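Bukex Countertop Set
README for the student project release

Overview

Bukex is a set of simulated tabletop manipulation episodes made by the Lastell robotics club as its spring term project. It was put together to give new members something to train small policies on before they get time on a real arm. All episodes are rendered. There is no real-world footage in this release.

Contents

episodes/ – one folder per episode, numbered from zero
layouts/ – object placement files, one per starting layout
splits/ – train and held-out lists, plain text
tools/ – loader, replay script, layout checker

There are 12 starting layouts with 100 episodes each. Layout 11 is held out and should not be used for training if you want your numbers to be comparable with the ones on the club page.

Each episode folder holds an overhead video, joint positions, gripper commands and a one-line instruction. Instructions were typed by club members and have only been checked for spelling. Wording differs between authors: the same object can be a "board" in one episode and a "cutting board" in the next. We left this alone.

Collection

Episodes were driven by hand with a game controller through the Idach bridge, a small script that maps stick input to end-effector velocity. Drivers worked in sessions after class and swapped at the end of every layout. An episode ends when the driver presses the stop button or the time limit runs out. Failed episodes are kept and marked with success = 0 in the metadata.

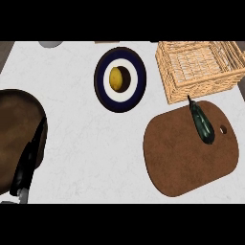 Layouts are written as a list of object names with position and rotation on the counter. The layout checker rejects any pair of objects whose footprints overlap, unless one is listed as the support of the other. Support has to be declared by hand. The lemon-like fruit on the blue-rimmed plate and the long green vegetable lying across the cutting board are both this kind of pair, and a layout file without the support line will fail the check. Objects may extend past their support.

Known issues

– The overhead view does not cover the whole workspace. Objects near the sides can be partly out of view, and the arm usually is.
– Video is letterboxed with black bars at top and bottom. The loader crops them by default; pass keep_bars to turn this off.
– Gripper commands lag the video by 5 steps in layouts made before the May update. The loader corrects for this. If you read the raw files, shift them yourself.
– Contact between the fingers and large rounded objects is unstable at high closing speed.

Evaluation

Report success rate on layout 11, with the seed list in splits/. The Ó Gríofa baseline in tools/ is a plain behavior cloning model and trains overnight on one lab machine.

License

Free for class and club use. Ask before redistributing the object meshes.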